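Tickets Open Closed My queue Help

Ticket 91: Drying rack in ground floor room, items missing and floor not clear
Building: Siltside
Opened by: Keerthana Hegde
Assigned to: Dinesh Fakir
Status: Waiting on parts

Keerthana Hegde
The rack across from the brick wall is leaning again and cloths keep sliding off. I also can't match what is on it to the laundry list. The list says 31 cloths and I get fewer each time. Please check the rack and the floor near the white desk.

Dinesh Fakir
Checked the rack. One foot cap is gone, so it tips when the load is all on one side. Moved the heavy pieces to the middle and it holds for now. Cap ordered from Kultwood, part 51. Cords by the small white cabinet are still tangled on the concrete and should be tied up before anyone mops. 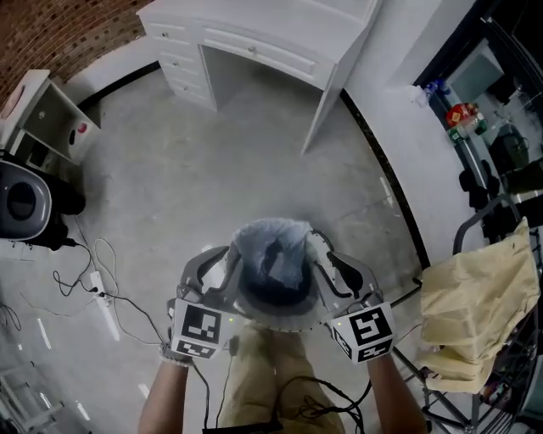
I also went through the desk drawers. Found two yellow cloths in the second one down — those go back on the list. The wide drawer sticks but it opens if you lift it slightly. Separate ticket for that if anyone wants it fixed.

Rekha Rao
Can we stop using plastic bags for the clean cloths? They get mixed up with the bags for scraps. In March a full bag went out with the trash and we had to reorder.

Dinesh Fakir
Fine with me. Bindu has lidded boxes in the back storage. Until those are labeled, please fold the cloths and leave them on the shelf, by color.
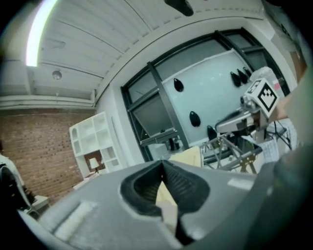
Pale yellow folded cloth, window side.

Bindu Kandasamy
Boxes are labeled, one for yellow and one for beige. Checked cloths stay with the kitchen set. Recounted with Keerthana and we are still 2 short — both beige.

Dinesh Fakir
Leaving this open until the cap arrives. Cord ties are in the top drawer of the desk.

Last updated: 3 May 2025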